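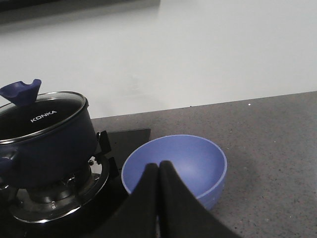
My sister told me the knob on a glass lid is the first thing to go, and that I should judge a pot by its lid before I judge it by anything else. So I started with the lid on this KONKA pot, and after a winter of soups I think she was half right.

The knob is blue silicone with a dip in the middle and two raised tips. Two fingers go over the dip and it lifts without slipping. The side handle is the same blue. It's short, so with thick oven mitts you don't get much to hold. I use a thin towel.

The lid is clear glass with a thin steel rim. It fogs up in the first few minutes of a boil and then clears enough to check on rice. It does rattle at a hard boil. Turning the gas down a notch stops it.

I cook on gas in a small kitchen in Korkville. The pot sits steady on the grate arms, and the dark blue outside hides smudges well. Water for pasta takes longer than in my old Brunton, which was thinner and scorched everything. Lentils left on low for 38 minutes did not stick. Tomato sauce left a faint ring that came off after 20 minutes of soaking.

Cleaning is easy apart from the place where the steel meets the glass. Starch collects there and needs a small brush.

I bought mine at Plarano. The listing had 1,636 reviews at the time, and most of the low ones were about shipping. Mine came in one piece, with no instructions for the lid.

Good for soup, beans and rice. For pasta for six I'd get something bigger. Four stars.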